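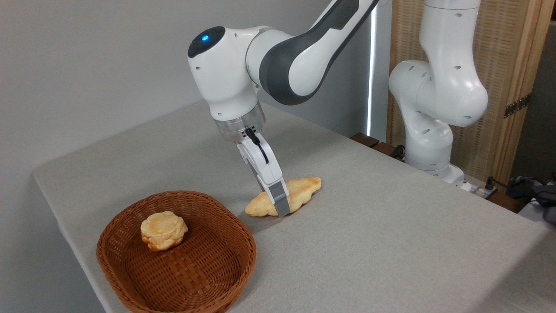 Kusorik Automation Notes
Posted in June by the Kusorik bench team

1/ Working rules for soft food handling on the two-arm bench. These apply to bread, buns and anything else that dents. Rigid parts have their own sheet.

2/ Set the force limit before the first pick of a session. Do not carry over the value from the last product. A limit that suits a crusty roll will flatten a brioche.

3/ Approach from straight above. Contact the item near the middle of its length. On curved rolls, line the fingers up across the short axis. A grip along the long axis lets the ends swing.

4/ Finger pads: gray only for bread. Wipe between batches, replace at 2,000 cycles or at the first visible nick. Log the swap in Odusard with the pad lot.

5/ Cable at the wrist flange: leave enough slack for full rotation, but the loop must stay above the fingertips at the lowest pick height. Check by jogging, arm empty, at slow speed.

6/ If only one arm is working, fold the other and keep it folded. Standing clear is not enough. Its parked pose goes in the task file so the planner treats it as an obstacle.

7/ Baskets: woven rims flex and catch fingers. Release inside the rim, never over it. Fill the far side first. We use 41 mm clearance between open fingers and rim. Funham runs tighter, with a rigid tray.

8/ Table cloth stays flat and plain. A wrinkle shifts the surface height and the gripper finds it before you do. Re-zero after any cloth change.

9/ Power strips and loose cables go behind the arm bases, outside the reach of both arms. Mark that boundary in the task file too.

10/ Dropped or crushed items are recorded as failures even when the item lands in the basket. In the Nutsugah set we relabeled 254 runs that had been passed on position alone.

11/ Rule 2 gets skipped the most. Version 2 of the sheet moves it to the sign-on page.

Contact: Kusorik bench team | © Kusorik | Back to top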